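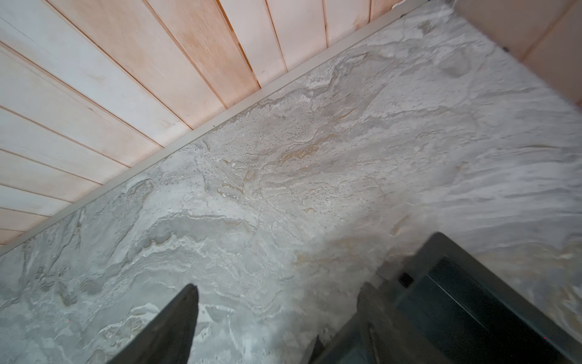 The counter, looking down, with the back trim and the paneling

bkerslake
Looking for opinions before I let someone talk me into spending money. The counter came with the house, gray and white with wavy veining and a tan patch near the middle. The seller's paperwork says "natural stone" and nothing else. Last month a guy from Herkness came out about something else, put his palm on it for maybe three seconds and said it was onyx and needed sealing with Urorix, 200 for the bottle plus labor. I asked how he knew and he said experience. What do you all think it is, and does it need anything?

saskia_mck
I wouldn't seal anything until you know what you have. If it's laminate or a poured resin top the sealer just sits on the surface and goes sticky. I've scraped that off a vanity and I don't want to do it again.

Raph Chevalier
Looks like stone to me. The veins all run the same general way as the back edge, with those dark specks bunched up near the gold patch. Printed tops usually look tidier than that.

saskia_mck
Printed tops looked tidy twenty years ago. Go look at a new one. They do specks, they do gold, they do cloudy gray corners. I couldn't tell from a photo and I don't think you can either.

Raph Chevalier
Fine, but the repeat gives them away. Bevan, do you see the same gold streak anywhere else along the run?

bkerslake
No, but it isn't a long run. I went over it with a flashlight and found nothing that matched.

hen_shayne
So the pattern doesn't repeat over a short counter. That tells you the counter is short.

Do the boring tests. Look at the underside from inside a cabinet. If it's particle board you're done. If you can't see it, try a sink cutout or a spot where a pipe comes through. Then put a spoonful of water somewhere out of the way for 10 minutes, wipe it off and see if there's a dark spot. No dark spot means it either doesn't soak things up or it's already sealed, and in both cases you keep your 200.

Isla R
I'd add a drop of vinegar in a hidden corner, since real marble or onyx will go dull where it sat.

hen_shayne
Please don't tell people to etch their own counters. If it is marble he now has a dull spot, and he'll see it every time he makes coffee.

Isla R
It's a drop, behind the toaster. He was about to hand 200 to a man with a warm hand.

hen_shayne
Still a dull spot.

bkerslake
I'm skipping the vinegar. Underside is hard to get at, there's a panel screwed over it.

Raph Chevalier
What about that beige strip along the back? If the strip is a separate piece, was it caulked to the top or is it all one?

bkerslake
Can't tell. It's smooth and it feels a bit higher than the counter. Where it meets the paneling I can get a fingernail in.

saskia_mck
That's the part I'd spend money on, and it's a cheap tube of caulk. Tongue-and-groove right behind a counter makes me nervous whatever the top is made of. Water gets behind the strip and you'll find out when the boards swell.

Raph Chevalier
Paneling behind a counter is fine if it's finished properly. Ours has been up for years.

saskia_mck
Behind the sink?

Raph Chevalier
No, the other wall.

saskia_mck
Well then.

bkerslake
Update. Took the panel off. Two of the screws were stripped so that was my whole evening. Underside is a plain gray, rough, cold, no wood that I can see. Water test left nothing at all.

Raph Chevalier
Stone.

hen_shayne
Or one of the engineered ones. Rough and gray underneath doesn't settle it. Either way the water sat there and did nothing, so I'd leave the sealer alone and try the test again in November.

Isla R
Did Herkness ever put the 200 in writing?

bkerslake
They did, and with labor it came to 668. I haven't called back. Which caulk for the strip, clear or something close to the beige?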